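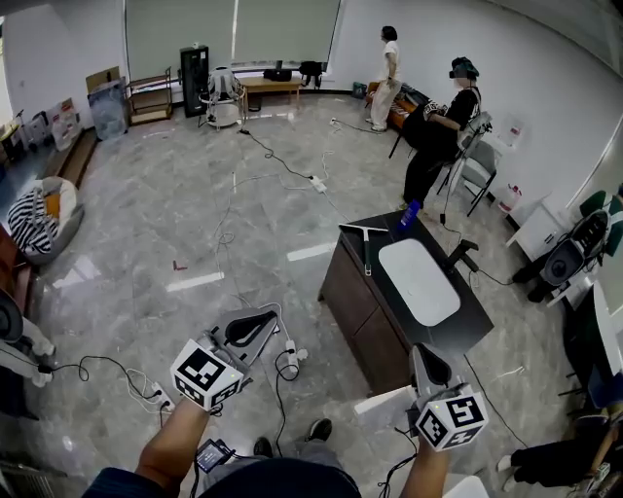

By the Ullen product desk | Mar 4, 2024

Trulline Floor and Glass Squeegee

We were doubtful when Bundgaard sent us another squeegee to list. Every maker claims a streak-free finish, and most of those claims don't survive a hard-water shower door. The Trulline is decent. It is also a strip of rubber on a handle, so keep your hopes in line with that.

The blade is 35 cm wide. That suits shower walls, patio doors and smooth tile. On small window panes it is a nuisance, and we'd buy something narrower.

Bundgaard calls the rubber "long life." We asked what that meant and got no number back. Our own sample began to leave a thin line at one end in May, after daily use in a staff shower. Flipping the rubber fixed it. You get two edges per strip, then you need a refill.

Weight: 185 g
Blade width: 35 cm
Spare strips in the box: 2
Guarantee: 2 years, rubber not covered

The Zukholm model costs less and has a stiffer blade. It does fine on flat glass but skips over grout lines - we'd still pick the Trulline for tile.

The box says "professional grade." No standard is named, so we give that no weight. Wipe the blade after use and hang it up. Left leaning on its edge, the rubber takes a bend and won't lie flat again.

Refill strips are sold separately.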